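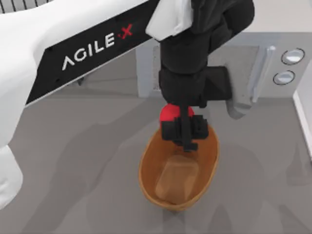
컴퓨터 렌더링. 검은 패널에 AGILE 글자가 적힌 흰색 로봇 팔.

2020년 2월 20일

오늘 아침에 메일함을 열었다가 커피를 내려놓고 두 번 읽은 소식부터 전해 드릴게요. 조종사 훈련 회사 Virport가 Nikora 공항 옆에 새 훈련센터를 엽니다! 문 여는 시점은 올해 9월이고, 첫 고객은 지역 항공사 Tannous예요. 두 회사가 여러 해짜리 훈련 계약에 서명했다는 발표가 오늘 나란히 나왔거든요. 소문은 작년부터 돌았는데 (제 독자 게시판에도 몇 번 올라왔었죠) 이렇게 장소랑 시기까지 한꺼번에 나올 줄은 몰랐어요.

Tannous를 잘 모르는 분도 계실 테니 잠깐 설명하자면, Nikora를 거점으로 터보프롭기를 굴리는 작은 항공사입니다. 섬 노선이랑 산 너머 짧은 노선을 주로 다녀요. 저도 작년 가을에 한 번 타 봤는데, 맨 앞줄에 앉았더니 프로펠러 소리 때문에 옆자리 분이랑 대화가 거의 안 되더라고요. 그래도 창밖 풍경이 워낙 좋아서 또 탈 생각입니다.

이 회사 조종사는 현재 거의 70명이에요. 그런데 지금까지는 이분들이 정기 훈련 때마다 다른 나라에 있는 시뮬레이터까지 날아가야 했습니다. 시뮬레이터에 앉는 시간은 며칠인데 가는 날, 오는 날, 시차 때문에 쉬는 날까지 붙으니까 근무표에서 한 사람이 일주일 넘게 빠져 버리는 거예요. 조종사가 수천 명인 회사라면 티도 안 나겠지만 이 규모에서는 꽤 아픕니다. 여름 성수기에 누가 감기라도 걸리면 운항 담당 부서 분위기가 어떨지 상상이 가시죠.

## 센터에는 뭐가 들어가나

건물을 새로 짓는 건 아니고요, 공항 화물 구역 뒤편에 있던 옛 기내식 공장을 고쳐서 씁니다. 연면적은 1588제곱미터. 훈련센터치고는 아담한 편이에요. 천장이 높은 조리동 쪽에 전체 동작형 시뮬레이터 한 대가 들어가고, 그 옆에 고정식 절차 훈련 장비가 붙습니다. 강의실과 브리핑실은 합쳐서 8개. 발표 자료에 평면도가 같이 들어 있어서 저는 또 신나서 한참 들여다봤는데요, 브리핑실이 시뮬레이터 출입구 바로 앞에 있는 게 제일 마음에 들었어요. 예전에 취재 갔던 어느 센터는 비행을 마치고 나오면 복도를 한참 돌아서 계단까지 올라가야 디브리핑을 할 수 있었거든요. 그 사이에 다들 방금 뭘 했는지 반쯤 잊어버린다고 교관들이 투덜대던 게 아직도 기억나요.

객실 승무원 훈련도 여기서 합니다. 비상 탈출용 문 훈련기와 연기 훈련실이 계획에 들어 있고, 수상 탈출 훈련은 당분간 시에서 운영하는 수영장을 빌려서 진행한대요. 섬 노선이 많은 항공사니까 이 부분은 대충 넘길 수가 없죠. 다만 수영장을 언제까지 빌리는지, 나중에 자체 수조를 만들 건지는 자료에 없습니다. 문의를 넣어 놨으니 답이 오면 이 글 아래에 덧붙일게요.

정비사 과정은 이번 발표에 빠져 있어요. 저는 이게 좀 아쉬웠어요. Nikora에서 정비 인력 구하기 어렵다는 얘기를 들은 지가 오래됐는데, 강의실이 생기는 김에 야간반이라도 열면 얼마나 좋을까 싶어서요. Virport 쪽 설명으로는 "첫해에는 운항 승무원과 객실 승무원 과정에 집중한다"고 합니다. 첫해라는 단어에 밑줄을 그어 두겠습니다.

## 계약 내용, 공개된 만큼만

금액은 안 나왔습니다. 늘 그렇듯이요. 대신 훈련 시간은 나왔어요. Tannous가 첫해에 보장받는 시뮬레이터 시간이 1191시간입니다. 정기 훈련과 심사에다 부기장의 기장 승급 과정까지 이 안에서 소화한다고 하네요. 남는 시간대는 Virport가 다른 항공사나 개인 조종사에게 팔 수 있고요.

개인 조종사 얘기가 나와서 말인데, 이 부분을 물어보실 분이 분명히 계실 것 같아요. 형식 한정 자격을 자비로 따려는 분들이요. 자료에는 "외부 고객 예약은 개소 이후 순차적으로 받는다"는 한 줄만 있습니다. 가격표도 없고 예약 창구도 아직 없어요. 그러니 지금 전화하셔도 들을 수 있는 말이 별로 없을 거예요 (저도 해 봤는데 친절하게 기다려 달라고만 하더라고요).

교관은 절반쯤을 현지에서 뽑겠다고 합니다. 은퇴한 기장이나 육아 때문에 비행을 쉬고 있는 조종사도 지원할 수 있고, 시간제 근무도 된대요. 채용 공고는 봄에 올라옵니다. 제가 아는 분들 중에도 눈이 번쩍 뜨일 분이 몇 분 계신데, 이 글을 읽고 계시면 이력서 먼지부터 털어 두세요!
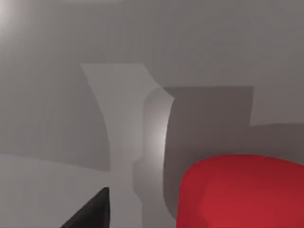
## Clastus의 예약 시스템도 같이 들어온다

발표문 뒤쪽에 작게 적혀 있어서 지나칠 뻔했는데요, 훈련 일정 관리는 Clastus라는 소프트웨어로 한답니다. 저는 이 이름을 작년 항공 훈련 전시회에서 처음 봤어요. 구석 부스였는데 사람이 제법 몰려 있었고, 나눠 주는 볼펜이 의외로 잘 써져서 지금도 쓰고 있습니다.

하는 일은 이래요. 조종사마다 자격 만료일, 마지막 심사일, 휴가, 비행 근무표가 다 다르잖아요. 지금까지 Tannous 훈련 부서는 이걸 커다란 엑셀 파일 하나로 관리했다고 해요. 파일을 열어 둔 사람이 퇴근해 버리면 다른 사람이 수정을 못 하는, 회사 다녀 본 분이라면 다들 아실 그 상황이 훈련 부서에도 있었던 거죠. 앞으로는 만료일이 다가오는 사람을 시스템이 먼저 띄워 주고, 비어 있는 시뮬레이터 시간대와 교관까지 묶어서 후보를 보여 줍니다. 최종 배정은 여전히 담당자가 하고요.

제가 궁금한 건 갑자기 일정이 틀어질 때예요. 안개 때문에 섬에서 비행기가 못 나오면 그날 밤 훈련이 잡힌 승무원은 어떻게 되느냐, 이거죠. Nikora의 겨울 안개는 악명이 높거든요. Clastus 쪽에서는 근무표 시스템과 연결되면 변경도 바로 반영된다고 하는데, 그 연결이 9월까지 끝나는지는 발표문에 안 적혀 있습니다. 처음 몇 달은 엑셀이랑 같이 돌리지 않을까, 하는 게 제 짐작이에요.

## 동네 반응과 앞으로의 일정

Nikora에 사는 독자분들이 벌써 메일을 보내 주셨어요. 제일 많은 질문은 역시 소음! 시뮬레이터는 건물 안에서 움직이는 장비라서 비행기 소리가 늘어날 일은 없습니다. 훈련이 새벽까지 이어지는 날이 있을 테니 주차장에 차가 드나드는 소리는 좀 날 수 있겠네요. 출입구는 주택가 반대편인 화물 도로 쪽으로 낸다고 합니다.

두 번째로 많은 질문은 견학이었어요. 이건 저도 같이 손을 들고 싶은데, 개소 행사 때 일반 공개일을 둘지 아직 검토 중이라고 하네요. 공항 버스 노선을 화물 구역까지 늘려 달라는 의견도 있었는데 그건 Virport보다는 시 교통과에 넣으셔야 할 것 같아요.

남은 일정을 정리하면, 내부 철거는 이미 시작됐고 봄에 바닥 보강 공사를 합니다. 시뮬레이터는 여름 초입에 부품 상태로 나뉘어 들어와서 현장에서 조립하고, 그다음에 항공 당국 인증 심사를 받아요. 인증이 늦어지면 개소도 밀릴 수 있다고 발표문 각주에 적혀 있습니다. Tannous는 그 경우에 대비해서 지금 쓰는 해외 센터와의 계약을 연말까지 유지한다고 하고요.

바닥 공사가 시작되면 현장을 보여 줄 수 있느냐고 물어봤더니 안전모만 쓰면 된다는 답을 받았어요. 봄에 다녀와서 다시 쓰겠습니다. 현장에서 물어봐 줬으면 하는 게 있으면 메일로 보내 주세요.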